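Section 4. Putting the laundry away with your Lavoie basket set

By now your Lavoie baskets are assembled and the labels are on, and you are ready for the pleasant part. This section covers sorting, folding and packing soft fabrics — towels, fleece throws, bath sheets and the like. If you have been doing laundry for forty years you may well skim it, but please do read the cautions on page 48, since they cover the handles and the side panels and will save you a snagged blanket or two.

Before you begin

Clear yourself a good-sized surface. A bed is fine, a kitchen table is better, and if you have the Broten folding stand (sold separately, item 134) you can set it up right beside the basket so you aren't turning back and forth all afternoon. Give the inside of the basket a wipe with a damp cloth and let it dry.

Note: Fabrics should be completely dry before they go in. Fleece is a great one for fooling you, as it can feel dry on the outside while the seams are still holding water. Pinch a seam between your fingers and give it a minute in the air if you have any doubt at all.

4.1 Sorting

1. Tip everything out and pull the fluffy things to one side. Fleece and terry both shed a little, especially in their first few washes, and they will happily share that lint with your dark shirts.

2. Shake each piece out once, firmly, away from your face. You'll be surprised how often a sock comes flying out!

3. Make a pile for each room. Isabelle Fehr, who wrote the first edition of this guide, liked to sort by color instead, and that works just as nicely in a house where every bathroom has its own.

4.2 Folding and gathering

1. For flat towels, fold in thirds lengthwise and then in half, and in half again. This gives you a bundle that sits upright in the medium basket with the fold facing you.

2. For throws and larger soft cloths, you have a choice. You can fold them as you would a towel, or you can gather them, which is quicker and rather forgiving if the piece has lost its shape. To gather, take hold near the middle, let the edges drop, and draw the cloth in toward your hand until the folds fan outward. A thick, fuzzy fabric will bunch up in deep creases and leave a flap or two hanging loose at the side. Don't fuss over the flaps yet — they get tucked under in the next step.
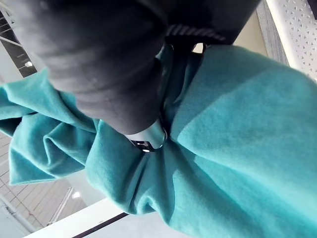 3. Tuck the loose edges underneath and lower the whole bundle into the basket with the smooth side up. Press gently with a flat palm. If it springs back, take it out, turn it a quarter of the way around and try again.

4. Close the lid only if it meets the rim without pushing.

Caution: Do not pull a gathered cloth out by one corner. The weave can catch on the rim of the basket, and a caught loop in terry cloth will run if you tug it. Lift from underneath with both hands.

4.3 Filling the large basket

The large basket will take heavier things, and people do like to fill it to the brim. Dwight Beaulieu in our customer care department hears about it most weeks, generally from someone standing at the top of the stairs. Put the heaviest pieces at the bottom, leave a hand's width at the top, and carry it with both handles.

If you ordered the Grillton liner, fit it before you fill the basket and snap the corners down. The liner can be washed with your towels on a warm cycle, with a spin no faster than 800. Please hang it to dry, as the tumble dryer will shrink the corners and they won't snap down again.

4.4 Care between uses

Fleece and terry keep their softness longer if you leave out the fabric softener. Run your hand over the surface now and then, and if the pile has gone flat, a soft clothes brush worked in one direction will lift it again. Lint left behind in the basket comes up easily with a slightly damp sponge.

For replacement lids and handles, see Section 6. The older Nivix lids do not fit this model.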